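Intro to Fly Fishing, Session 4 – Reading Moving Water

Handout for the evening class. Bring it with you to the river day, because I'm going to keep referring back to it and I don't have a good memory for what I've already said.

Last time we got everybody casting at a hoop on the grass, and most of you were landing the fly closer than you thought you would. Good! Now we have to decide where to put it. I fished for years as a decent caster with no idea where trout live, and I caught very little. So tonight is all about the water.

What a trout wants

A trout in a river is doing a kind of arithmetic all day. It needs food, the food comes down on the current, and holding in the current costs energy. It also doesn't want to be eaten by a heron. When you walk up to a new piece of water, look for slow water right next to fast water, with something deep or shady close by. We call the line between the two speeds a seam, and if you learn one word tonight make it that one.

Seams

You can usually spot a seam by the foam. Bubbles collect along it and drift down in a wobbly string. On the Wandura, below the old bridge, there's a seam that runs 80 feet down the left bank, and I've watched beginners wade straight through it to reach the pretty water in the middle. Please don't do this. Fish your feet first – make a few short casts to the water you're about to stand in, then step.

Riffles, runs and pools

Riffles are the shallow, choppy bits over gravel. They look too thin to hold a fish, but in warm weather they carry plenty of oxygen and a lot of bug life. Anything knee deep with a broken surface is worth a few drifts.

Runs are deeper and smoother, usually just below a riffle. If I had only an hour, I'd spend it on a run. Start at the bottom end and work upstream, so you're behind the fish.

Pools are where everybody goes, and where everybody gets humbled. The fish have ages to look at your fly. Try the head of the pool, where the current pours in, and the tail, where it shallows up again toward evening. The middle can wait until you're feeling patient.

Rocks

Most people cast behind the boulder, which is fine, but there's a cushion of slow water in front of it too, and I've had some of my best fish there. Cast well above it and let the fly come down naturally. If your fly is dragging a little V across the surface, pick up and go again.

Distance

You don't need much. I paced out a stretch at Jallport last September and fished all 200 yards of it without making a cast over 30 feet. (Okay, there was one, and it ended up in a willow.) Stay low, keep your shadow off the water, and get closer than feels polite.

Before the river day

We meet on 24th February at the Skaneson parking lot, the gravel one past the feed store. Bring your license, a hat, glasses of some kind (not optional, hooks are hooks) and something hot to drink. We have 13 signed up, so we'll split into two groups and swap at lunch. Waders are nice if you have them. If you don't, rubber boots will do, and we'll keep you on the bank side where the bottom is firm.

If the river's up and brown we'll go to the ponds at Carhuamaca instead. I'll decide the night before and send a message out.

Homework

Find some moving water, any moving water. A creek behind a gas station is fine. Leave the rod at home and sit there for a while, then make a rough sketch of it. Mark the seams, the fast parts, the slow parts, and put an X where you'd be if you were a trout. Then toss in a few small twigs above your X and see where they go. Mine went somewhere completely different the first time I tried it.

Bring the sketch along and we'll go over them in the car park before we rig up. Messy is fine, mine look like spaghetti.

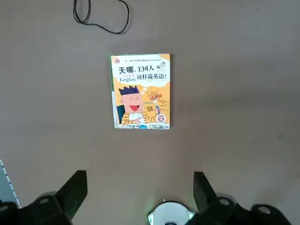
Paperback with a glossy, colorful cover.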